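Search this site Enter keywords Go

News > Local > Food & Drink

Community kitchen on Kirerley Street gets its license, opens to renters in the new year

20 December 2018

The old Mohammadi bakery building on Kirerley Street has its shared-kitchen license. Word came through late Wednesday. First rental slots go on sale in January, according to the two people behind it, Forough Shojaei and Esmaeil Ghasemi.

The kitchen will trade under the name Istora. It is meant for people who cook to sell but can't afford a place of their own: jam makers, caterers, the tamale stand from the Saturday market, anyone baking out of a home oven and hoping the county doesn't notice.

"We've had 18 people ask for a spot and we haven't put up a sign yet," Shojaei said. She ran a lunch counter in the same block until the rent went up.

The application had been sitting with the county since April. Two inspections. The first one turned up a problem with the grease trap, which was undersized for the building, and a hand sink that was too far from the prep area. Both were fixed over the fall. Ghasemi put the plumbing bill at $3897, and that was after the contractor, Rerkus, knocked off the second callout.

"That was the whole equipment budget, pretty much," he said. "So we bought used."

Renters will book in four-hour blocks. Early mornings and late nights cost less. There's a discount for anybody who signs up for a full quarter, and a small cleaning deposit that comes back if the place is left the way it was found. Dry storage is extra. Cold storage is extra too, and there isn't much of it — Shojaei said the walk-in from the bakery days is beyond saving and they will make do with reach-ins for now. 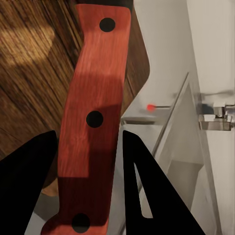
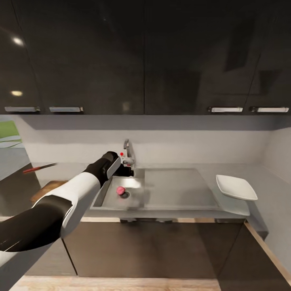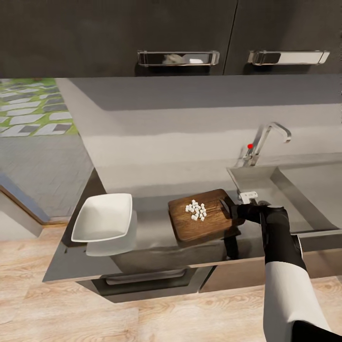 Knives are bring your own. So are aprons, towels and small pans. Istora will supply the big stuff: ranges, a floor mixer, sheet pan racks, the dish machine. The mixer came out of a school that closed and still needs a guard before anyone can use it. Ghasemi hopes to have that sorted before the first booking.

Every renter needs a food handler card and their own liability insurance, no exceptions. The insurance part has scared some people off. Shojaei said she is talking to a broker about a group rate but did'nt want to promise anything yet.

Parking was the other sore point. Neighbors on the back alley complained at the hearing about delivery trucks idling before sunup, something they remember well from when the bakery was running. Under the license no deliveries before 6 a.m., and trucks have to use the front. One neighbor who spoke against the plan then told us this week she can live with it as long as the rule is kept.

"I liked the bread. Didn't like the trucks," she said.

The building had been empty most of three years. A gym looked at it, then a phone repair shop, and both passed. The bakery lettering is still on the side wall and will stay, partly becuase the Mohammadi family asked and partly because paint costs money.

Classes are possible later on. Canning, knife skills, basic food costing. Nothing on the calendar. Shojaei wants to see the rentals pay the light bill first.

An open house is planned for January, date to be set. Applications can be picked up at the front door on weekday afternoons or asked for by phone. Home bakers who already sell under the cottage food rules don't have to switch, the county says, but anything with meat or cream in it has to come out of a licensed kitchen — and until now the nearest one for rent was a 40 minute drive.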